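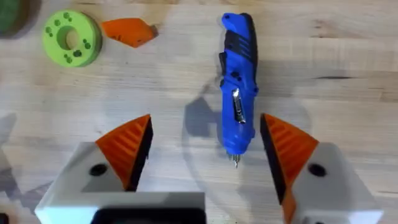

Senditz cordless screwdriver: four months of use

I bought the Senditz in February to replace a corded drill that I was using for jobs it was far too big for. Most of what I do with it is small work: hinges, battery covers on toys, cabinet pulls, and the flat boxes of furniture that come into the house more often than they should. I have no connection with the company and paid for it myself.

Body and grip

It is blue plastic with black rubber grip panels, and the panels are where your hand wants to be. There are raised ridges in them. I have fairly small hands and can hold it all day, or at least for a full bookcase. My husband has large hands and finds the shape a little thin toward the back end.

The plastic is glossy, so it shows fingerprints and fine scratches. Mine has both. It has been knocked off a stepladder once, onto a wood floor, and still works the same as before.

The nose is rounded and narrows down to the bit, which helps inside cabinets. I could get at the lower hinge screws under our kitchen sink without taking the door off first. With the drill I had to take the door off.

Power

Do not expect a drill. It will drive a short wood screw into pine with no pilot hole, and it will drive a longer one if you make a pilot hole. In oak it slows down and then stops, and you finish by hand. You can use the tool itself as a hand driver when it is switched off, as the spindle locks. I use this a lot for the last quarter turn.

There is one speed. I would have liked two. On small machine screws going into plastic it is easy to go too far, and I stripped a battery cover in the first week. Now I stop early and finish by hand.

Battery

I kept a tally while putting together a Pomia storage unit and two Idell shelves, mostly to see if the battery would last the weekend. It drove 207 screws before it slowed down enough to bother me. Those were short screws going into holes that had already been drilled, so it was easy work. After 26 longer screws into a fence rail it was clearly tired.

Charging takes most of an evening. The light on the charger is red while charging and goes green when done, but the green comes on early. I leave it another half hour.

Bits

The Senditz came with a small set. The Phillips bits are fine. The flat one chipped on an old brass screw, and I can't really blame it for that. I bought a box of 100 assorted bits from Moodley and they all fit with no play in the holder. Short bits sit nearly flush and are hard to pull out with cold fingers.
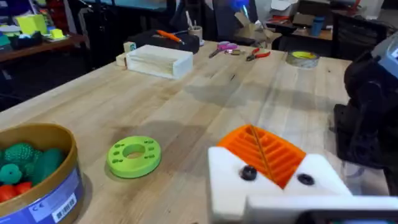
Page last changed 6/6/23 by Bronwyn Mudgway

On the bench

I keep the screwdriver on a maple butcher-block bench, and the bench is shared. At any given time there is a tub of soft toys on it, a green ring, or the shallow white box that I put loose screws in. So a tool that takes up little room matters to me more than it might to someone with a proper shop.

The white box was not sold as a screw tray. It is a plain open wooden box, longer than it is wide, and the low sides mean you can pick out a screw without tipping it. I would suggest something like it to anyone who buys this screwdriver, as the tip is not very magnetic and screws do get dropped. A tray with dividers would be neater, but I would not keep up with sorting them.

The toy tub is round cardboard with a brown rim. Tubs like it are good for bits of packaging and leftover dowels once the toys have moved on. They do not like damp. One I kept in the garage went soft at the bottom over a single winter.

A word on the bench top itself. Maple is hard, but it marks. There are faint scuffs on mine and I have stopped worrying about them. If you are driving screws all the way through something, put a scrap board under it. The Senditz has enough strength to put a point into the bench, and I have one hole to show for it, over by the wall. I filled it with wax.

Noise

Higher pitched than the drill but not as loud. I can use it with a child asleep in the next room if the door is shut.

What I don't like

The forward and reverse switch is too easy to bump. Twice I have backed a screw out when I meant to drive it in. The work light comes on with the trigger but sits so close to the nose that the bit throws a shadow right on the screw head. And the charging cord is short – mine does not reach from the outlet to the bench, so the tool has to live on the floor while it charges.

The manual claims a battery life of 500 charges. I have no way to check that and I am nowhere near it yet.

Would I buy it again

Yes, at the price I paid, which was on sale. At full price I would look at one with two speeds first. If you already own a small drill with a clutch, you don't need this. If you own only a big one, or only hand screwdrivers, it will get used most weeks.

I have the Idell wardrobe to put together next, and will add the screw tally here when it is done.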